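Print this page | E-mail this page

# Lumitz Button Row - data card

Version 3. Maintained by Margit Szekeres. Questions about the props go to Kornél Major.

## Summary

Lumitz Button Row is a small set of tabletop recordings built on three push-button boxes and one printed cloth. It covers a single prop layout family. It was put together in October at the Clanedau workroom and follows the older Pesness switch set, with which it shares its naming rules but none of its props.

The set holds 171 recordings. Of these, 38 are held back for testing and should not be mixed into anything else.

## Contents

- `rows/` - one folder per recording
- `stills/` - one still per recording, same name as the folder
- `props.txt` - short names of the boxes and the cloth
- `layouts.txt` - left-to-right order of the boxes for each recording
- `held_back.txt` - names of the test recordings

Folder names are a layout code plus a running number. The running number does not restart when the layout changes. Gaps in the numbering are deleted recordings and will not be filled.

## Props

Short names as used in `props.txt`:

- `red_small` - light gray square box, darker base, small round red button in a metal collar
- `green_dome` - yellow box with a light gray lower band, large domed green mushroom button
- `green_small` - light gray square box, small round green button in a silver collar, same button size as `red_small`
- `cloth_night` - black cloth printed with a night sky over mountain ridges

Two of the boxes have green buttons. Any label that says only "green button" is ambiguous and was rejected during checking. Use the short names, or "large green" and "small green" in running text. "Yellow button" is also wrong: the yellow part of `green_dome` is the housing.

## Cloth

The print has an irregular outline, so there is no straight printed border to line things up against. Layouts are set by eye along its lower edge. Small wrinkles are left in. The cloth is smoothed by hand when a layout changes and otherwise not touched.

The moon is used as the orientation mark. In layout A it lies toward the upper right of the print. In layout C the cloth is turned half around and the boxes are placed along what is then the near edge.

## Layouts

- Layout B: `green_small`, `green_dome`, `red_small`, left to right. Cloth as in A.
- Layout C: same order as A, cloth turned.
- Layout A: `red_small`, `green_dome`, `green_small`, left to right along the lower edge of the print. 88 recordings, the largest group.
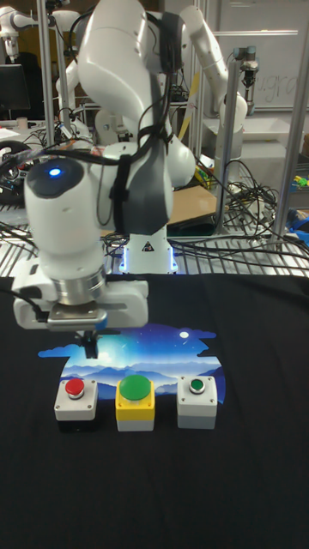

## Known issues

- In an early batch of layout B, `red_small` was entered as `red_sm`. Both spellings still occur in `layouts.txt`.
- Button state is not recorded. The boxes were not wired to anything, and a press is marked from the recording alone.
- Left and right are always given as seen in the stills.

## Use and credit

Free for teaching and research. Credit as "Lumitz Button Row, version 3". The prop list was checked by Farhad Zarei.

Print this page | E-mail this page

## Comments (3)

**Periklis Tsolakis**
layouts.txt has Windows line endings and props.txt does not. Not serious, but it broke my reader.

**Margit Vörös**
Is there a plain cloth version? The print is most of what my color threshold picks up, and the lighter blue is the worst of it.

**Kornél Major**
No plain cloth in this version. Line endings will be fixed in the next upload.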